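讲稿：拉力赛摩托的路书导航，怎么看、怎么练、怎么少走错路
（晚场分享，时长预留一小时，问答另算）

开场

大家晚上好，谢谢各位骑了一天车还愿意坐在这儿听我讲路书。

先问一句：在座有谁用过卷纸路书？举手我看看。好，那有谁在卷纸路书上走丢过？

（停一下，等大家笑完。）

我第一次跑Plurnero穿越赛的时候，出发前觉得自己体能够、车况好、轮胎新，信心足得不得了。结果发车没多久就在一条干河床里绕了两圈，眼看着后面出发的车手一辆一辆从坡上过去，我还在低头找那个小箭头。那天我的油门技术一点用都没派上，我连该往哪儿拧都不知道！所以今晚我特别想聊导航，因为这件事太有意思了，而且普通爱好者练起来进步非常快，比练飞坡快多了，也便宜多了。

今晚的内容分几块：路书上到底写了什么，里程怎么校，航向怎么用，走错了怎么办，最后讲在家里怎么练。中间随时可以打断我。

第一块：一行路书里有什么

（翻到路书样页，念第一行。）

路书从下往上走。左边一栏是里程，大的数字是从赛段起点算的总里程，小的数字是跟上一个提示点之间的距离。中间是图，我们叫它郁金香图，一个圆点代表你来的方向，箭头代表你要去的方向。右边是备注，航向、危险等级、地貌、缩写，全挤在这一栏。

新手最爱盯中间那张图，图画得直观嘛。可是我劝大家养成另一个顺序：先里程，再危险，再图，最后备注。里程告诉你什么时候该抬头看，危险告诉你到那儿之前要不要收油，图才告诉你怎么转。一个惊叹号是注意，两个是危险，三个就是请你老老实实减速，别跟它商量。

这里插一段Hernán Cuadros的做法。他跟我同队跑过两年，拿到路书以后从来不整本涂色，只涂三种东西：三个惊叹号用红，航向变化用蓝，限速区的进和出用黄。别的一律留白。我以前涂得像小孩的画册，每一行都有颜色，跑起来眼睛根本抓不到重点。后来学他留白，第一个赛段就觉得世界清净了。

（提醒自己：这里别讲太久，涂色每人习惯不同，问答时肯定还会有人问。）

第二块：里程校准

里程表跟路书对不上，是所有人都会碰到的问题。轮胎气压变了，胎面磨了，沙地里后轮空转，你从左边绕过一片骆驼刺而做路书的人从右边绕，里程都会差。差一点点没关系，累积起来就要命了。

我的习惯是找硬点。什么叫硬点？水塔、铁门、桥、井、岔路口的正中间，这种位置不会挪的东西。到了硬点就按拨杆，把总里程调成路书上的数。千万别在软点上校，什么"沙丘起始处"、"植被变稀"，每个人眼里的起始处都不一样，你在这种地方一校，后面就全歪了。

举个真实的数。Drokholm那一站，特殊赛段全长225公里，我在第96公里的石头水窖那儿校过一次，之后很长一段都是开阔地，没有硬点。当时我心里有点慌，表上的数字和路书越看越不像。现在回头看，那时候最该做的就是别动它。把差值记在心里，比如我的表比路书多两百米，那就按多两百米去找下一个点，等真正看到硬点再拨回来。

有人会问，左手又要握离合又要拨里程又要卷路书，忙得过来吗？忙得过来，但是要练。拨杆装的位置一定要试，站姿和坐姿都要够得到，戴上厚手套也要够得到。我见过一套装得非常漂亮的开关，戴上冬季手套一按就是两个键一起下去。

第三块：航向

航向就是CAP，零到三百六十度，很多人一听数字就怕。别怕！它其实是路书里最干脆的一种提示，没有画，没有形容词，就给你一个角度，你把车头对上去，走。

难点在于地面不让你走直线。前面有沙丘、有沟、有一排灌木，你得绕。绕的时候有个口诀，是Wálter Ticona教我的：左绕多少，右还多少。他在丘陵地带带新手，就反复念这一句。绕之前先在远处挑一个参照物，山尖也好，一棵孤树也好，只要它落在航向上，绕完了再朝它回去。参照物挑远一点，近的很快就到了，到了你又没东西看了。

还有一点，电子航向靠移动来计算，车停着的时候读数会乱跳。停车看航向，看到的八成是骗你的。慢慢往前骑一小段，等数字稳了再信。

另外请大家对前车的车辙保持一点戒心。车辙特别有诱惑力，又深又清楚，看着就像正确答案。Drokholm那年有一大串车手跟着同一道辙下到山谷里，第一辆错了，后面的也都错了。我自己也在里面，我是第8个下去的，还觉得自己骑得挺快。

（这里可以放慢，让大家讲讲自己跟错车辙的经历，控制在五分钟内。）

第四块：走错了怎么办

走错是必然的，顶尖车手也走错，差别在于错了之后花多长时间承认。

我给自己定的规矩：连续两个提示点对不上，马上停。一个对不上可能是我看漏了，两个对不上就是我错了。停下来喝口水，把路书往回卷，找到最后一个百分之百确认过的点，沿自己的车辙骑回去，里程重新校好，再出发。

最糟糕的做法是横切。心里想着"正确的路应该就在那边吧"，然后斜着插过去。有时候真能碰上，碰上了你会很得意，下次还敢。可是航点是要打卡的，漏一个罚的时间，比你老老实实骑回去多得多。而且安全上也说不过去，路书上的危险提示都是按路线写的，你一离开路线，前面那条沟没有人给你画惊叹号。

骑回去的时候靠边，打开灯，随时准备让对面来车。逆着赛道走是有风险的，在视线不好的坡顶，宁可下车走上去看一眼。

然后是情绪。走错之后谁都急，急了就拧油门，拧了油门就看不清路书，看不清就再错。我现在走错了会在头盔里唱歌，唱得难听极了，不过呼吸一下子就慢下来了。大家可以试试别的办法，总之找一个能让自己慢下来的动作。

第五块：在家怎么练

终于讲到我最喜欢的部分了！导航这件事，七成可以不上车练。

头一个练法是走路。打印一份短路书，在小区或者公园里走，用手表上的里程当里程表。走路速度慢，你有充足的时间去琢磨"路书上画的这个岔口，跟眼前这个岔口到底是不是同一个"。我带队里的新人Lu就是这么入门的，那年八月天热得没法骑车，她傍晚在公园里一圈一圈地走，到秋训的时候，读图比好几个老车手都利落。

再来是自己做路书。这个练法的好处怎么强调都不过分。你骑一条熟路，回来把它画成郁金香图，交给朋友去骑，看他在哪儿停下来挠头。他挠头的地方，就是你没写清楚的地方，也就是你以后读别人路书时容易漏的地方。

还有桌上练习。室内就能做，特别适合下雨天。随便在桌面上放几样东西当地标，对着它们画提示图，再换到桌子另一头画一遍，看同一个地标换了进入方向以后，图该怎么转。
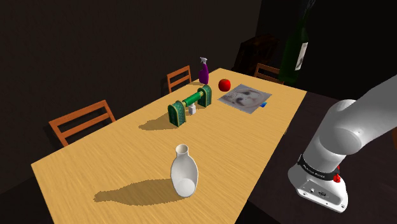 图：木桌上的白色花瓶与绿金两色摆件（电脑渲染图）

做这个练习的时候，请坚持把来的方向画在下面。很多人脑子里默认北在上，到了路书上就会别扭。郁金香图不管东南西北，只管你从哪儿来。这个弯转过来了，赛道上反应会快一大截。

再补充一个练速度的小办法：让朋友给你念提示，他念"左前，两条路走主路，过沟，两个惊叹号"，你在三秒内把图画出来。画丑没关系，方向对就行。两个人换着来，玩着玩着一晚上就过去了。我跟Hernán在Grutelgate等零件那几天，就靠这个打发时间，最后连吃饭点菜都用路书缩写。

器材方面简单说几句

卷纸盒要提前试卷，从头卷到尾，再卷回来。胶带接缝处最容易卡，接的时候前后压平，边缘对齐。电机线留一点余量，车把打到底的时候不能绷着。

夜里如果要赶早发车，路书灯别调太亮，太亮了抬头什么都看不见。我一般调到刚刚能读清备注栏就停手。

平板路书越来越普及，我两种都喜欢。平板省了涂色和粘纸，可是赛前拿到手的时间也短，临场阅读的压力更大，所以基本功反而更要紧。卷纸练出来的眼睛，换到平板上完全能用。反光的问题，支架角度往前压一点会好很多，出发前在太阳底下站着看一遍、坐着看一遍。

留给问答的几个备用话题

如果没人先开口，可以从下面挑：
备注栏缩写记不住怎么办。（先记方向和地貌两类，其他的跑着跑着就熟了。）
近视车手怎么选镜片。
沙尘里跟车，什么距离合适。
双人结伴训练时，谁在前面导航，多久换一次。（我主张每个补水点换一次，后面的人也要同步卷路书，别光跟着骑。）
第一次参赛报哪个组别。（完赛压力小的那个，把注意力都留给路书。）

投影关掉以后，样页路书留在前排，想上手卷的朋友直接过来，我带了两个卷纸盒。明早想一起走公园路书的，六点半在停车场门口集合，穿走路的鞋，带水。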